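Is a sealer worth paying for on an outdoor plaza?

Posted in Paving, Stone and Masonry

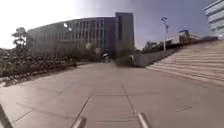 I sit on the building board for an office property and we have a quote in front of us for sealing all the outdoor paving. The contractor, Bergeron, says unsealed slabs will "fail early" and wants to put down two coats of something called Stirker, then come back every couple of years to do it again. When I asked what fail early means I got a brochure.

The slabs are 14 years old. A few joints have lost their filler and there are some coffee stains by the benches, but I can't find a single slab that is crumbling or flaking. It freezes here most winters and the maintenance crew puts down salt.

My gut says this is a subscription dressed up as maintenance. But I've been wrong before (ask me about the roof) and I'd like to hear from people who have lived with sealed and unsealed paving for a while. Does it do anything you can measure?

Edvin Kvam

3 replies

Ronaldo Padilla
First thing to find out is what the slabs are made of. Concrete, granite and limestone behave very differently, and a quote that doesn't name the material isn't worth much. Does yours?

If it's dense granite, I'd save the money. It hardly takes in water to begin with. If it's concrete and you salt it, a penetrating sealer (silane or siloxane type) can cut down on water and chloride getting in, and there is decent evidence for that. What I would not let anyone put on a walking surface is a glossy film-forming product. Those get slick in rain, they wear off in the traffic lanes first, and then you pay to strip them.

Do a water test before you sign anything. Pour a cup on a clean slab on a dry day and come back after 9 minutes. If it's still sitting there, the sealer has very little to soak into. If it has gone dark and disappeared, the conversation is at least worth having. Try a few spots, including one under an overhang and one where people walk.

Also, fix the joints first. Water getting under the slabs and freezing does more harm than water on top, and no surface sealer will help you with that. I'd want joint repair as its own line on the quote with its own price. We paid almost 2,000 for a small courtyard at Sterport and the joints were the only part of the job I'd pay for again.

pekent_grounds
Seal it. We always seal ours and never had a problem.

mortarboard16
The reply above is how these products get sold. Did you leave any part unsealed to compare? We did, one strip along a side entrance, and after several winters I couldn't pick it out from the rest. One site, our stone, our weather, so take it for what it is.

Edvin, ask Bergeron for the product data sheet and a trial patch of 16 slabs, left through a winter with the same salt as everything else. Mark the corners on a plan — you won't remember where it was by June. If they say the offer can't wait that long, I'd get another quote.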